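Progress report, second period
Project: Household chores by machine, Wida to Rurnport
Prepared for the Vasconcelos fund

Work in this period went on in homes in Cevholm and Rurnport. The aim has not changed since the first report. We want to know which ordinary chores a machine can take over now, which ones are close, and which ones should be left alone for the time being.

We recorded 832 chore attempts with the hand-held grippers, against a plan of 200 for the first stage. They cover 8 chores, among them folding towels, clearing a table, putting shoes away and moving basins and buckets. Training runs at the Wida workshop started in March. The arm there now repeats 6 of the chores well enough to be tested outside the workshop. Folding and bed making are not ready.

Basins took more time than we budgeted. The rim is easy to grip, but a light basin tips as soon as it is held from one side, and the arm has to correct for that while it moves. We changed the pads on the fingers once and may change them again.

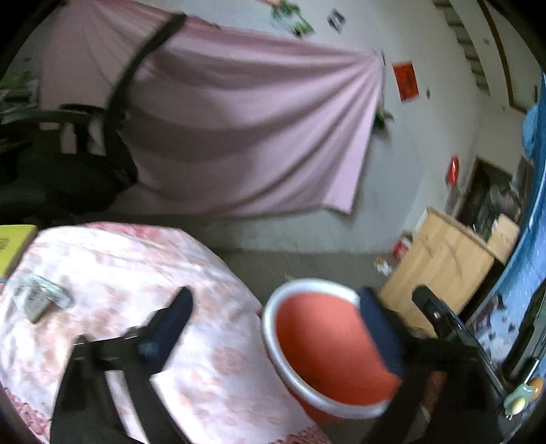
Can a machine tidy a lived-in room without help yet?
At present it can do single steps, such as picking up a container or clearing one item from a surface, if a person picks the order and stays close by. Whole rooms are still out of reach.

Soft things remain the main problem. Hanging cloth and bedding change shape when touched, and the arm loses track of where the edge is. Hard items with a clear rim or handle give far better results. Small flat items on a cloth surface are in between. The arm often takes hold of the cloth as well.

Spending is within the approved amount, except for replacement finger pads, where we went over. We ask to move the unused travel money to that line.

In the next period we will test the basin and table chores in two more Rurnport homes, keep folding in the workshop, and send the failure notes for all chores as a separate file. The home visits depend on the second arm arriving from the supplier, and we do not have a delivery date.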